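Brunwood House Table Linen and Tableware Loans
Frequently Asked Questions
Last updated 28 January 2018

The Brunwood House lending service supplies tablecloths, plates, serving dishes and related items to residents of Brunwood and Balico for use at home or in hired rooms. The questions below are those most often received at the loans desk. Borrowers are asked to read them before submitting a request form.

GENERAL

Who may borrow from the service?
Any adult resident of Brunwood or Balico may register. Proof of address is required at the first visit. Community groups may register under the name of one responsible person, who signs for every item taken out.

How large is the collection?
The collection contains 3,670 individual pieces, of which 1,113 are plates. The remainder consists of tablecloths, napkins, bowls, platters, serving spoons, cake stands and candle holders. Cutlery is not lent, other than serving pieces.

Is there a charge?
Loans are free of charge. A refundable deposit of $15 is taken for each tablecloth and for each boxed set of plates. Deposits are returned when the items have been inspected, normally on the day they are brought back.

How long may items be kept?
The standard loan is one week. Extensions may be requested by telephone before the due date and are granted when no other household has reserved the same items. No extensions are given in November, when demand is at its highest.

May I reserve a particular color?
Yes. The request form has a space for color. If the first choice is not available, the desk will offer the nearest match - usually within two working days - and the borrower may accept or decline it without losing their place on the list.

TABLECLOTHS

What size of tablecloth should I request?
Measure the length and width of the table with all leaves in place. Add the amount of overhang wanted on each side, then double that amount before adding it to each measurement. An overhang of eight inches is suitable for everyday meals. Formal meals generally call for a longer one. Round tables are measured across the widest point.

Can a printed tablecloth be used with patterned or colored plates?
It can. Small, evenly spaced prints, such as little flowers on a single background color, work well under plates in one strong color. Red glass on a purple cloth makes a rich table and needs very little further decoration. Borrowers who prefer a quieter effect may wish to place a cream plate between the cloth and the colored glass.

Should the tablecloth be ironed before use?
Tablecloths are pressed before they leave the building and are rolled on cardboard tubes wherever possible. Fold lines may still appear in larger cloths. These can be removed with an iron on a low setting, applied to the reverse side. Please do not iron a cloth while it is lying on a finished wood table.

May I use pins, tape or clips?
Clips are permitted. Pins and adhesive tape are not, and cloths returned with pin holes or tape residue may be charged against the deposit.

What should be done about spills?
Blot the spill with a clean white cloth and cold water. Do not rub it, and do not apply bleach or stain remover. Wax should be left to harden and reported when the cloth is returned. Borrowers are not charged for ordinary food stains.

Do I need to wash the tablecloth?
No. All cloths are laundered by the service after each loan. Shake out crumbs, fold the cloth loosely and return it in the bag provided. A damp cloth should be hung until dry before it is bagged.

GLASS PLATES AND DISHES

How are the glass plates supplied?
Plates are supplied in padded boxes with a paper divider between each piece. The dividers must be kept and returned. The box label shows the pattern name and the number of pieces, and borrowers should check both before leaving the desk.

How should plates be unpacked and sorted?
Clear the table of everything except the cloth, and lift the plates out one at a time with both hands. Plates of the same pattern and size may be stacked together on the table while the rest of the setting is prepared. Plates with scalloped edges should be turned so that the curves of each rim line up with those of the plate beneath, as a misaligned stack is more likely to shift. Leave a clear space between the stacks and the edge of the table.
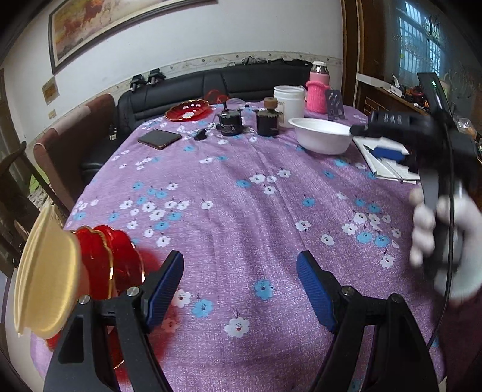

It is helpful to complete the sorting before any food is brought in. A written list of place settings and serving pieces, kept on the table with a pen, allows each item to be marked off as it is put in position. The same list can then be used when the plates are packed for return.

May plates be stood on their edges?
Plates may be stood on edge only in a rack or plate stand. A plate leaned against a stack or a wall can slide on a cloth surface, and the rim is the part most easily chipped.

Are plates with gold rims safe in a dishwasher or microwave?
Plates with gold or other metallic rims must be washed by hand in warm water with a mild liquid soap. They must never be placed in a microwave oven. Abrasive pads and powders will remove the metallic finish and should not be used.

May hot food be served on the glass plates?
Warm food is acceptable. Food directly from the oven is not, and plates should not be warmed in advance. The Skirkard stoneware platters are the only pieces in the collection intended for very hot dishes.

What if a plate is chipped or broken?
Wrap the broken pieces in newspaper, mark the parcel clearly and bring it back with the remaining items. One broken plate per loan is overlooked. Further breakages are deducted from the deposit at replacement cost. Chipped plates should be set aside at once and should not be used for food.

SETTING THE TABLE

How much space should be allowed for each guest?
Allow 24 inches of table edge for each person, measured from the center of one plate to the center of the next. Where chairs have arms, a little more is needed.

Where should the plates be placed?
Set each plate one inch from the table edge, with equal gaps between neighboring plates. Place one setting at each end of the table first, followed by the settings along the sides. Serving dishes go down the middle once every place has been laid.

Is a centerpiece necessary?
No. If one is used, it should be low enough for guests to see one another across the table. A single glass plate holding a candle or a folded napkin is sufficient for most meals. Ribbon may be used for decoration, but dyed ribbon should be kept off wet surfaces, as the color can transfer to the cloth.

What should be removed before guests are seated?
Telephones, chargers, pens, lists and wrapping materials should be collected from the table and put in another room or on a side table. Check that no small items have been covered by napkins.

RETURNS

How are items returned?
Items are returned to the loans desk during opening hours and should be handed to a member of staff. Boxes must not be left at the door. Borrowers in Balico may use the Thursday collection point, provided that the return has been booked in advance.

What happens if a loan is returned late?
A reminder is sent on the first day after the due date. If the items have not been returned within one week of the reminder, the deposit is kept and borrowing is suspended until the account is settled.

Can the service supply large events?
Events of up to 200 guests can be supplied, subject to six weeks' notice. Plates for larger events are usually drawn from the plain white Jin pattern, as it is the only one held in sufficient quantity. The colored glass sets are intended for smaller tables and are limited to two boxes per household.

Does the service accept donations?
Tablecloths in sound condition and complete sets of plates are accepted by appointment. Single plates are accepted only where they match a pattern already in the collection - please bring one piece or a clear photograph to the desk so that the pattern can be checked.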